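Patunwood Shared Workshop Opens Its Two-Armed Sweeping Robot to Visitors

PATUNWOOD, July 2025 - Members of the Patunwood Shared Workshop are pleased to invite neighbors, tinkerers and anyone who has ever grumbled about sweeping a floor to come and meet Skeko, the two-armed household robot they have been building together since March.

Skeko was put together over 42 evenings by a group of 12 members, most of whom had never wired a motor before they joined. The aim was a modest one - a machine that could pick up an ordinary broom and an ordinary dustpan and do a chore with them.
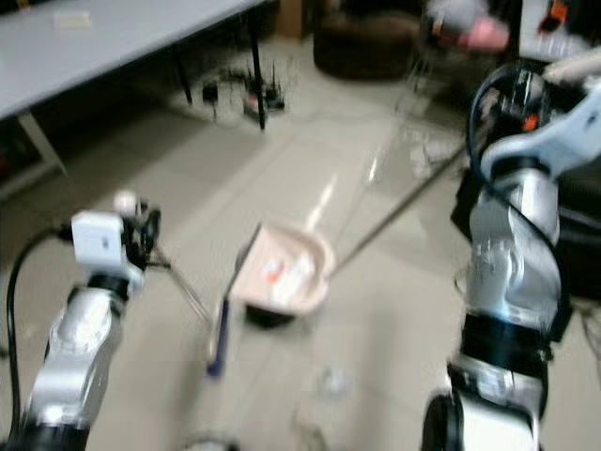 Sweeping was chosen as the first chore by a show of hands, and it has kept the group busy and (mostly) cheerful ever since. "We wanted something everybody understands," said Iolanda Paiva, who leads the build. "My grandmother could walk in and tell us whether it was doing a good job, and believe me, she would." The group settled early on a long-handled dustpan, like the pale pink one lying between the arms with bits of white and orange in it, and they have spent many happy hours talking about how a gripper ought to hold one.
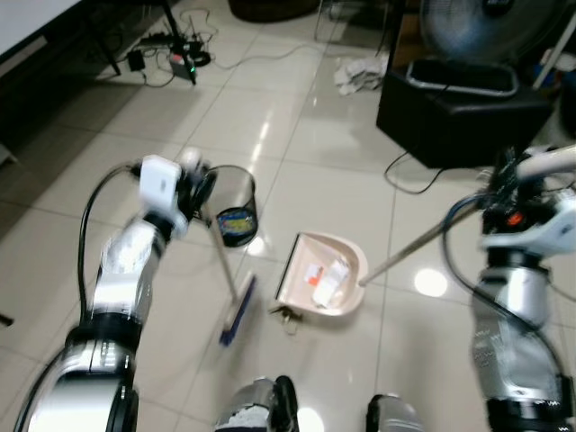
Skeko at work with broom in one gripper and dustpan in the other.

The arms came secondhand from Nyitrai, a parts dealer, and the control software was written by members at the kitchen table and the workbench, with a good deal of help from the Ilargate Makers' Circle. The whole build has cost $856 so far, all of it raised from member dues and a bake sale that went better than anyone expected. 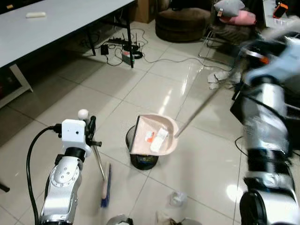 Work on the software goes on most evenings, and visitors are welcome to pull up a chair, ask questions and try the controls for themselves. Children are welcome with a grown-up. "Come even if you don't know a thing about robots," said Jaqueline Contreras, who looks after membership. "That's how nearly all of us started, and we do like company."

Build notes and a parts list are free to anyone who asks at the workshop's front desk.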